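February, Saturday, the quiet shift

Kettle on, heating rattling, so I'm writing this up while it's fresh. The second week on sheets and duvets has gone better than the first, and I want to get down what has changed on the floor before I forget how it used to be.

Before the Zheng folder arrived, the linen room at Durville was four of us round the long table, radio going, one pair per sheet. You found the corners, shook it out, walked in to meet each other, done. You talked all day! Now the folder takes the flat sheets and we get what it can't manage, so that's the duvet covers, anything with a button strip, and the fitted ones (which I'm convinced were designed out of spite). The odd thing is that I'm more tired at the end of a shift. The easy sheets were the rest between the hard ones, and the machine has had all of those off us.

Rota side: we've gone from one long break to two shorter ones, and I asked for the second to be moved later, as 3 o'clock is when the shoulders go. Jolow have said yes for a trial month. They've also put us down for the hand-held gripper work in turns, which I like more than I expected. It's slow, and you have to think about what your fingers would normally do without asking you — pinch, slide along the hem, pinch again. I caught myself explaining to my own hand how to pick up a duvet.
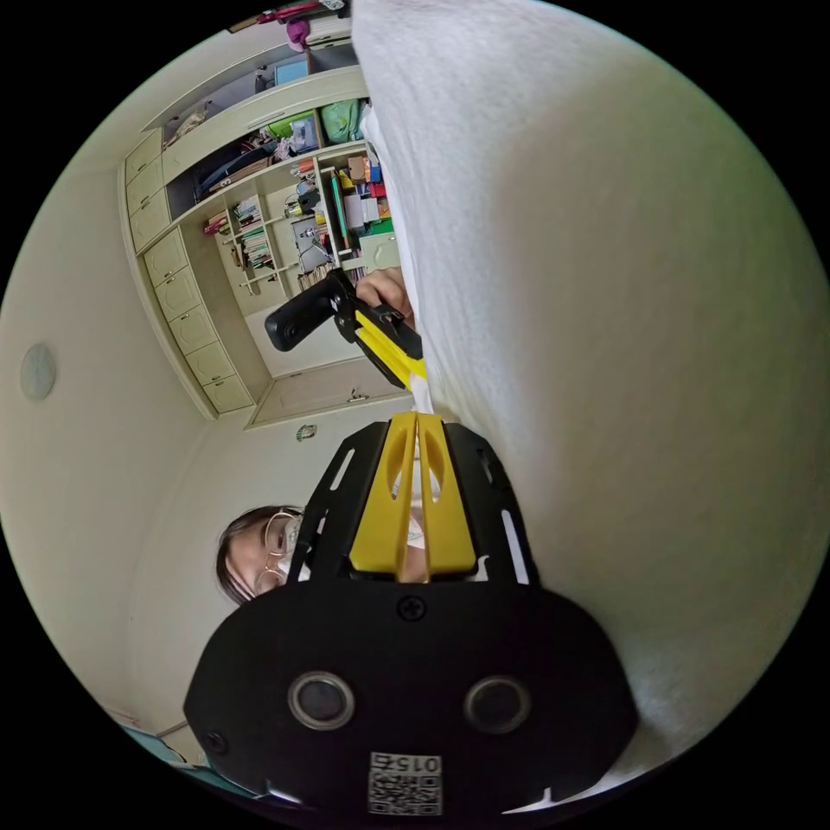 Will the folder mean fewer of us in the linen room?

Nobody is losing hours this year, according to the letter Jolow sent round, but two posts that came free before Christmas haven't been filled and I don't expect they will be.

I'd rather have that said out loud at the Monday huddle than find it out from the rota. I've put it on the list.

Numbers for the week, copied off the folder's screen: 3376 flat sheets through, 70 kicked out as rejects. I went through the reject cage and most were wrong size for the programme, so that's sorting upstream and no fault of the folder. A few had the hem caught under. Those we refolded by hand in less time than it takes to clear the jam light, and I've said so on the fault sheet twice.

Bits to sort:

- The infeed is set for somebody taller than me. Ask Zheng if the bar drops, or get a platform.
- Reject cage wants a proper label. Clean pile got rewashed on the late shift.
- Pullier trolleys don't fit under the outfeed, they stick by 2 cm. Either new castors or we go back to the old trolleys.
- 30 minutes of training on the jam reset isn't enough for the new starters. It was barely enough for me.
- Radio. You can't hear it over the folder, so it's been switched off, and I miss it more than I'd have guessed.

Next turn on the grippers is mine again after the break. I'm going to try starting from the closed end of the cover and see if it bunches less.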